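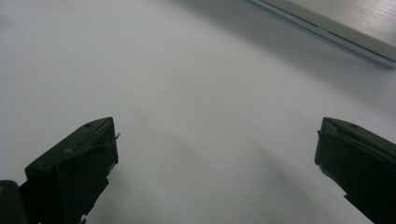
A pale, matte tabletop in soft light.

The second season of the crime drama Stornville has now been available to viewers since August, and its audience has continued to grow well beyond the region in which it was made. Streaming service Nusodex has confirmed that a third season is in development.

The series follows Detective Goodall, played by Aisling Egan, as she returns to the harbor town of Kinholm to reopen a case closed 20 years earlier. The first season was received politely and drew a modest audience. The second, written entirely by Eoin Dolan, is the stronger work. Its episodes run nearly 50 minutes each, and the additional time is given to the townspeople, whose loyalties were only sketched before.

Particular credit is due to the fourth episode, set almost wholly in a ferry waiting room. Egan has very little dialogue in it and holds the attention throughout. The musical score is less successful and tends to announce each turn of the plot before it arrives.

Readers new to the series are advised to begin with season 1, as the opening of the second assumes full knowledge of the Kinholm case. Subtitles are offered in English and Spanish. A review of the season finale will be published on this blog next month.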